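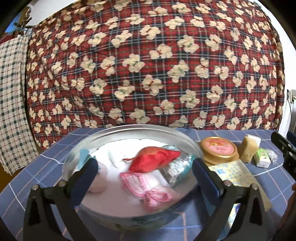
About Furkmont

Furkmont is a small shared workshop, and most of what we build here is hands. Gripper hands, to be exact: the kind you hold yourself and squeeze, so that a person can work through a job with the same two fingers a robot arm would have. We started out wanting to build a whole robot (didn't everybody?) and got so wrapped up in the fingers that the rest of it is still in a crate under the stairs.

Our main project is the Cledum. It's a black two-finger gripper with linked arms that pivot on metal pins, soft pads at the working end, and a camera looking down between the fingers. You carry it around, you pick things up, and the camera sees what the fingers see. We build them in pairs, because one hand gets you surprisingly little. Try opening a lidded tin with one hand tied behind you and you'll know what we mean!

How a Cledum gets made

Everything is cut and put together by members. The arms are printed flat, 2 sets at a time, and cleaned up by hand with a file and a lot of tea. Then come the pins, which we used to buy too long and cut down, until Ekaette Dauda worked out that a pin with a shoulder on it keeps the arms from rubbing. That one change took the squeak out of the whole thing, and we were so happy about it that we rebuilt the older pairs the same week.

The big cut-outs in the arms are there to save weight. After 60 minutes of holding one up, you feel every gram of it in your wrist. We went through three shapes before we settled, and the first one snapped during a demo in front of a room full of parents, so now we leave a thicker wall by the pin holes.

Pads are the part we argue over. Hard pads are great on a box and hopeless on a soft pouch. Soft ones hold cloth nicely but fold under if you come in at an angle. The current pads are our own mix, poured in a mold we keep at Coman (our name for the back bench — there's a story, ask us when you visit).

What we practice on

Household stuff, nearly all of it. Small boxes, round tins, sponges, packets, little cloth things with trim on them, anything that turns up in a kitchen drawer or on a bedroom shelf. We love these objects because they don't behave. A patterned cloth underneath is good too, as it gives the camera something harder to sort out than a bare gray bench.

Clear plastic is our favorite headache. It's shiny, it changes shape the moment you touch it, and you can see straight through it to whatever is behind. We keep a log of every practice pick, and when we last added it up we were at 1,166. A big chunk of those are crinkly bags — we get a bit obsessed. 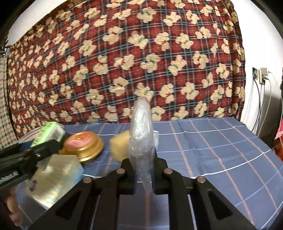
Gwenaël Barbier wrote to us in January to say that we should stop making the finger pads flat, and that a slight curve would catch thin plastic at the fold and not along the whole face. We tried it on one pair. It's lovely on bags and a little worse on boxes, so the question is wide open, and we'd be glad to hear from anyone else who has an opinion and a file.

Irkero, the next one

Irkero is what we call the version with a spring return. Squeezing is easy enough, but opening the fingers again takes more effort than it should, and people with smaller hands notice it first. The drawings are done and the first arms are printed. The trigger still sticks when you pull it from the side, and we've got a box of springs in different strengths to work through before anyone outside the shop gets to try it.

Coming by

You don't need to know anything about robots to join in. We'll hand you a Cledum, put some odds and ends on a table, and let you have a go. If you'd like to build your own pair, plan on three visits: printing and filing, then pins and pads, then mounting the camera and getting the fingers to close evenly. Bring an apron for the pad pouring and wear shoes you don't care about. The side door sticks, so give it a good push.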